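Three weeks into my new routine at Cotow and I have finally done the thing I kept promising I'd do, which was write our simulation rules down somewhere other than the back of my notebook. We now have 11 of them! I won't bore you with the lot, but a few have changed how I work, so here goes.

Rule one is my favourite. Decide what counts as a success before you run anything. It sounds so obvious, but in April I ran 3000 trials of a pick-and-place task on our Tovberg kitchen and only then asked myself whether an object sitting half over the line was a pass. I had to go back and score the whole batch again (two evenings and a lot of biscuits). Now it goes in the task file first, in plain words – all of the object inside the square, and fingers clear of it.
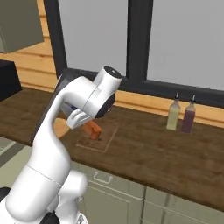

Tovberg kitchen, simulated: the gripper over the orange block, with the target square marked on the worktop.

Next up, leave the clutter in. My early kitchens were spotless, just a counter and a block, and the scores were lovely and meant very little. So the bottles stay at the back of the worktop and they keep proper collision shapes. If the arm clips one, the trial is a fail, even if the block ends up exactly where it should. I was grumpy about this one for a good while, I'll admit, as it took 109 passes off my tally in a single afternoon.

Then there's the seed rule. Every run gets its seed, software version and task file saved together, in the same folder, with no exceptions for "quick tests". My quick tests are always the ones somebody asks me about later!

And please, write "simulated" next to every number you share. We took that one from the Danberg checklist, which has 8 points and fits on a single page, and I'm very jealous of how short it is.

I'm still arguing with myself over camera positions. Chu, our other kitchen, moves the camera a little on every trial and Tovberg keeps it fixed, so comparing the two is a bit of a mess. I'll have a go at a rule for that next and post it when it's done.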